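Apr 14, 2026

We left Londelgate when it was still dark, with the two cool boxes tied in the back of the van. The road to Bremdale is 90 kilometers and the last part of it has many holes, so I held the vaccine box on my knees the whole way. My knees are still cold now, when I write this at night.

The camp was in the yard behind the milk collection center. Farmers were already waiting with their animals at the gate, goats mostly, and a few cows that did not like each other. The doctor from Garkwood made two lines, one for vaccination and one for sick animals. I was at the table of the first line. I wrote the name of the owner, the village, the number of animals and the age if the owner knew the age. Many did not know. One old man told me his goat was born "the year of the big wind" and I had to ask the woman behind him which year was that. She said one year and her husband said another year, so I left the box empty.

By noon my hand was hurting from writing. We vaccinated 268 goats and sheep, and in the other line they treated 50 cows. The most common problem was worms, then bad hooves, because the ground there is wet for half of the year. There were 3 cows with mastitis. The doctor showed the owners how to clean the udder before milking and how to try the first milk on a dark plate. I translated a part of it, and I think I used a wrong word for "udder," because two girls laughed very much. I must ask somebody at home what I said.

We had one difficult moment. A brown cow pulled her rope free and walked between the goats, and all the goats went in every direction. It took us a long time to put the line in order again, and after that I could not be sure who had been vaccinated and who not. We should mark each animal with blue crayon directly after the needle. The crayons were in the van. I wrote it on the first page of my notebook so that for the August camp I will not forget.

The medicines were paid by the Didenko dairy, also the lunch. Lunch was rice with beans and a very sour pickle, which I liked. The deworming tablets were finished before the last farmers came, and I felt bad to send them away with only a paper. The doctor promised them the tablets will come with the milk truck. I want to telephone there next week and check if they came. 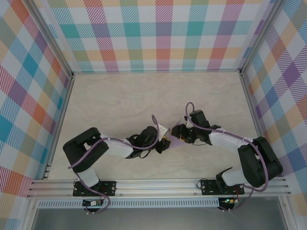 Two arms and a small purple triangle between them.

On the way back everybody slept except the driver and me. My shoes smell of goat and I put them outside the door. I still have to copy the list in clean handwriting, the pages got wet at one corner and some village names are difficult to read. I will begin with these tomorrow while I remember the faces.

The ice packs are back in the freezer. One of them is leaking, I need to buy a new one before August.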